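Every integrator I talk to wants to sell our shop a model of the cell before anyone has bolted down a robot. Livov did ours. Two arms, one shelf, a wooden bench, and a promise that 300 clean simulated picks meant the real thing could be set up in an afternoon.

I don't buy it. Getting the arm bases square to the real bench took until March, and fault 1019 still shows up when the bench gets bumped.
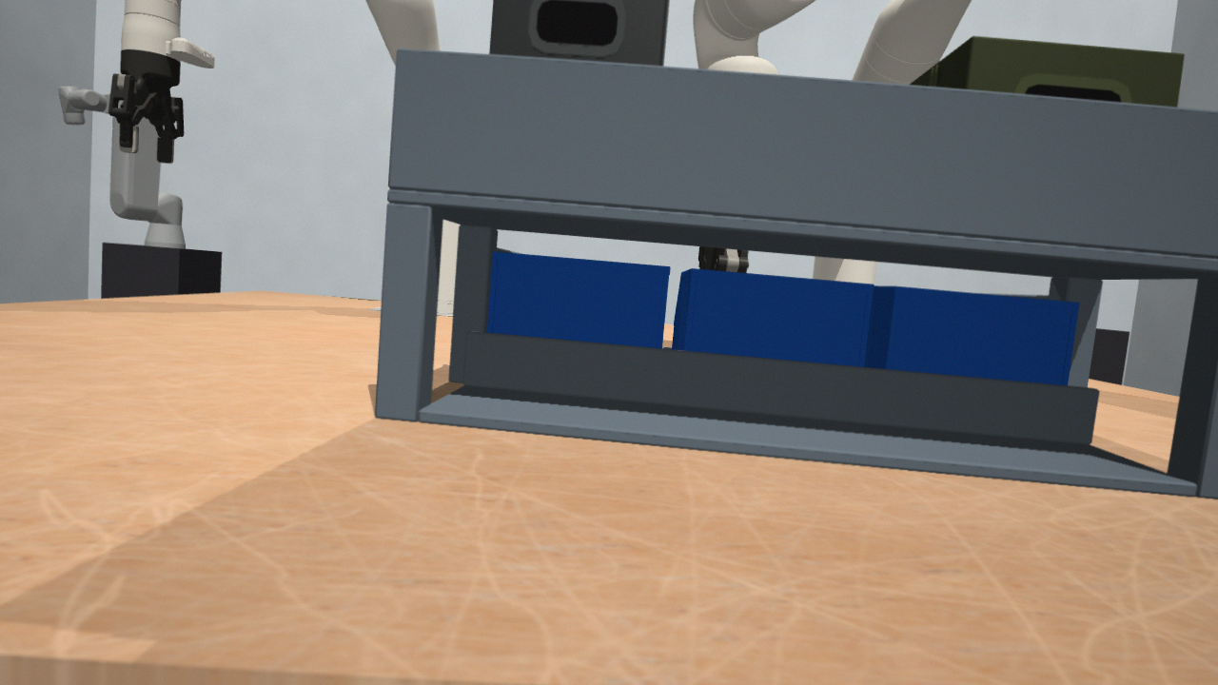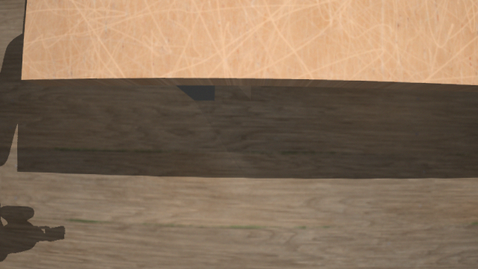 Setup is mostly dull work with shims and a tape measure, and a model lets people skip it. Livov's people spent some 20 hours on how things look. The three blue bins sit behind their low board, and the gripper throws a shadow on the tabletop with every notch in place. Fine — but a shadow won't tell me if a mounting bolt has backed out. I'd trade all of it for a bolt check written on paper and kept at the cell.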